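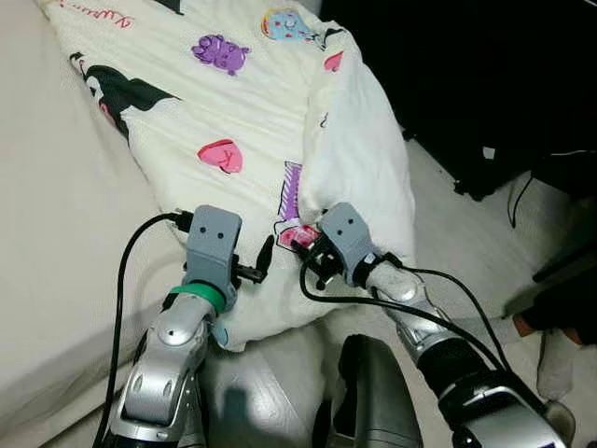
Bedtime talk has a shape of its own, and one of the pleasures of working with these recordings was hearing how quickly that shape came through. A parent and child settle in, the day gets gone over in bits and pieces, and then the talk drifts toward whatever is close by. In our transcripts the closest thing was very often the bedding. A quilted blanket like the one in Figure 1, with its purple pig-like character and its pink hearts, gives two people plenty to talk about without either of them having to get up. We call this kind of talk "near talk," and we treat it separately from book reading and from the planning talk that usually comes before lights out. The 63 families in the main sample all produced some of it, including the four families who told us in the first interview that they never chatted at bedtime.

Near talk was coded from audio only. A stretch began when either speaker named or pointed out in words something within reach of the bed, and it ended after two turns in a row on another subject. This gave us 3,627 stretches across the two towns, with the larger share from Fludcombe, where recording began earlier. Most were short, often no more than a name, a repeat of the name and a small laugh. The longer ones are where things get exciting. In these the named thing became the start of a story, and the story often came back on later nights with new parts added. One Bestau child kept a single tale going through most of August, and by the end her father could no longer keep track of who was married to whom.

We had expected the age of the child to do most of the work here. It did some. Older children told longer stories and used more past tense, as earlier studies of family storytelling would lead anyone to expect. But the strongest pattern in the data was about who spoke first. When the child opened the stretch, the parent asked more open questions ("and what does he do then?") and waited longer for the reply. When the parent opened it, the questions were mostly the kind with a known answer, such as the name of a color or an animal. The difference held in both towns and at every age we looked at, and it was still there when we dropped the most talkative families from the sample.

4.2 Returning characters

A returning character is any named figure who appears in near talk on at least two nights. We did not go looking for these. They were first noticed by Amnuay Boonyarit during the second pass of coding, in a family where a creature called Yimer seemed to be getting blamed for everything. Yimer drank the water. Yimer hid the other sock. After that we went back to the start and marked every named figure in the set, which added several weeks to the work and was well worth it.

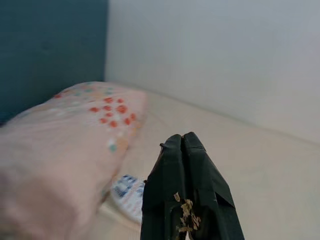 Families treated these characters with real care. Names were almost never changed once they had been used on a second night, and a parent who got one wrong was corrected at once, sometimes by a child who had seemed to be asleep. Places were held less firmly. The same character could live under the bed on one night and by the ocean on the next, and neither speaker seemed to mind. The one clear exception was Skudevia, a country made up by two brothers in Fludcombe. It had fixed borders, a train line and a rule against soup, and their mother learned to ask about it in exactly the right order.

Two coders marked returning characters independently for a subset of the recordings and agreed on 92 percent of cases. Most of the disagreements came from nicknames, where it was hard to tell whether "the Boss" and "Mr. Boss" were one figure or two. We settled these by listening to the full evening again, and where doubt remained we counted two. This means that our totals for different characters may be a little high, while our totals for repeat appearances may be a little low.

What do the characters do for the talk itself? Stretches with a returning character had more turns than those without, and the turns were shared more evenly. Children also used words for thinking and feeling more often in them – "wanted," "forgot," "was scared that" – and parents followed their lead. We find this result especially encouraging, as it suggests that rich talk about other minds does not need a book or a lesson to get going. It can start from a joke about a sock.

Some caution is needed. Families knew they were being recorded, and a few parents told us that they had made more of an effort than usual in the first week. To check, we ran the main comparison again without each family's first five nights. The pattern of child openings and open questions stayed the same, with a 95 percent interval only slightly wider than before. The link with feeling words became weaker in the Bestau families, and we return to that in Section 5.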